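Collecting Demonstrations for a Kitchen Arm in Simulation
Project report, Group 4
Wafula Swai, Salim Wanyama, Elibariki Urio
Supervisor: Amedeo Martinelli

1. What we wanted to do

The aim of our project was to gather examples from which a learning system can copy simple kitchen work. We did not train a large model ourselves. Our part was the examples: how to record them, how to check them and how to throw away the bad ones. The training was done by Jabari Lema in the other group, with the files which we gave him every Thursday.

All the work was made in a simulated kitchen. We called our recording program Sang. It stores the joint angles of the arm, the opening of the gripper and the views of the cameras at each step.

2. How we recorded

One person moved the arm with a hand controller and a second person watched the screen and wrote notes. We changed places after each hour, because the wrist becomes tired and the movements become less smooth. We had 5 tasks. Three of them were with the drawers and the counter, and two were with the microwave: taking food out of it, and closing its door.

Before each recording the program changed the colours of the kitchen, the place of the objects and the kind of food. At first we kept the same kitchen for a whole afternoon. Jabari told us that the model then learned the kitchen and failed in another one, so we recorded the first week again.

3. Checking the examples

In total we saved 1361 recordings. Each one was played back at double speed by a person who did not record it. We marked a recording as bad when the arm pushed through a wall of the furniture, when the object fell, or when the operator waited a long time without moving. Roughly 300 were removed. Most of them came from the microwave tasks.

The reason is the small space. The gripper must come in with the wrist bent, and from the main camera the arm often hides the food which it should grasp. We added a wrist camera view for the operator in June and the behaviour was better after this, but we did not measure it properly.

4. Problems which remain

The operators have different habits. Salim goes slowly and straight, Elibariki makes a curve from above. We do not know yet if this mixture is good or bad for the learning. Also our notes were written in free text, and it was difficult to sort them later. Next time we would use a short list of fixed labels from the beginning.
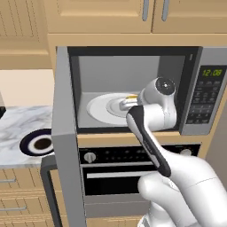
Why were the failed recordings not used for training?
The model copies what it is shown, so a recording with a dropped object would teach it to drop objects. We kept the failed ones in a separate folder for later study.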